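Notebook, Brendley bench
Jul 2, 2020

Subject: segmentation and grasp labels in Nadar, clay box task

I continue from the previous page. The goal for today was to find why Nadar loses the object mask when the two grippers are both near the box, and to clean the grasp labels before we give them to the planner. I worked on build 332 the whole day and I did not change the calibration files.

First problem is the lid. It is dark and glossy, and the light makes a bluish streak over the printed portrait. Nadar takes the streak as a border and cuts the lid in two regions. Then the pose step fits a rectangle to only one of them, and the center of the box jumps to the side. I tried to raise the merge threshold. It helps with the lid, but then the printed cartoon figures of the cloth are merged together with the box, which is worse. I put the threshold back.

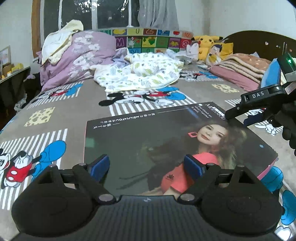 Comment from Flenmont, added in our shared log: please do not tune the threshold for one lid, the same value is used for all the flat objects in our set. We would prefer a plane fit first and the color regions after. If the plane is good, the reflection can stay where it is.

I agree with this. I wrote the plane fit as a separate step, before the region step, with a flag to turn it off (plane_first, default is off until Flenmont has tested it). On the lid segments the box center is now stable. The yaw still flips by half a turn sometimes, because the rectangle has no front side. For the moment I only keep the last valid yaw and compare. To do: use the printing to decide the direction.

Second problem is the grasp labels. A label "closed on object" is made when the finger distance stops to change and is above the minimum. The packets are soft and wrapped in shiny plastic, so the distance continues to decrease slowly after the contact, and the label comes too late. I changed the rule: now it looks at the speed of closing over 2 frames, and the distance itself is only a check. The stream is at 60 Hz, so this is short enough, but it is sensitive to noise in the encoder. I added a small median filter. It must be before the derivative. I had it after, and lost one hour with this.
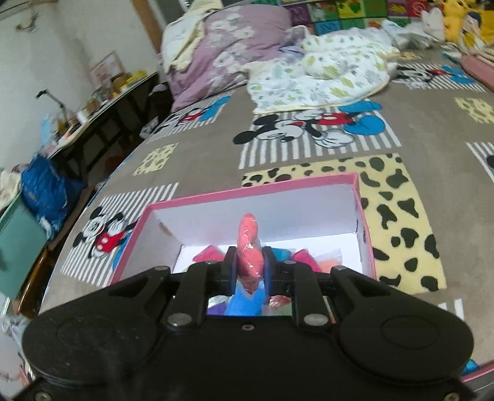

Fig. 2: Grasp on the coral-pink packet, over the open box.

For this kind of grasp the mask is also difficult. The crumpled transparent point at the lower end of the wrapper belongs to the object, but Nadar gives only the pink part. For the release height we need the lower end. I do not want to train again for this, so in Ornum I extend the mask downward by a fixed margin while the label is "closed". It is a crude solution. I have marked it in the code as temporary.

Third, the planner in Ornum. It sorts the candidates by distance to the fingertips, and in a pile it likes to choose a packet which is partly under the others. I added an overlap cost, computed from the masks. When a packet leans on the outer wall of the box, the wall was also taken as a packet in front, and the cost became too high. The box is now excluded from the overlap cost and stays only in the collision check.
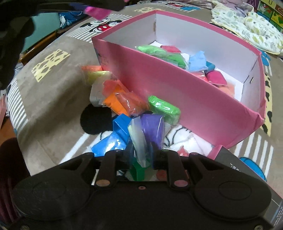

Does the planner use the color of the packets? Only to keep the identity of a packet from one frame to the next one; the choice of the next grasp comes from distance and overlap.

The identity is still weak for similar colors, for example with the oranges. When a hand or a gripper covers one of them, the two tracks may be exchanged. I looked at the position prior for this but I did not write anything yet.

Open points:
plane_first: waiting for the test at Flenmont
yaw flip on the closed lid
temporary mask margin in Ornum, to remove before the August merge
exchanged tracks for similar colors
the median filter has window 5 in the config of Nadar and window 3 in Ornum, I must ask which one is intended

The labels made before today are in the old folder with suffix _late. Please do not mix them with the new ones.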